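Notes for the Wednesday talk, part two: the late woodcuts

Start with the dates. Fagerlund trained as a sign painter and came to printmaking at 31. Most of the room will know the harbor paintings, so say early on that the prints came first and paid for them.

Sverre Fagerlund cut 206 blocks that we can account for. The Skinano portfolio holds 20 of them, printed in June in an edition of five. Vilho Vuorinen did the presswork and signed the backs. Mention the paper — thin, slightly gray, bought cheaply from Ruggiero. 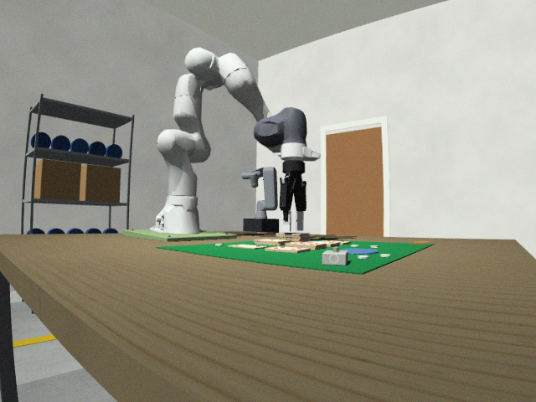 Fagerlund's working method changed after he left the Talell workshop. He stopped making full drawings and put a few lines of red chalk straight on the wood. Small blocks suited this. Think of flat pieces about like the tan ones on the green mat, with faint pinkish-red marks on top, and then the knife going in with no other plan. He also began to let the grain print. In the table the lines are long and wavy and run on a diagonal, and he liked to turn a block until the grain did that behind a figure.

Pause for questions on technique, then the Timitetti commission. Keep it short. He was paid late and left the last two portraits unfinished. Both are in the side room.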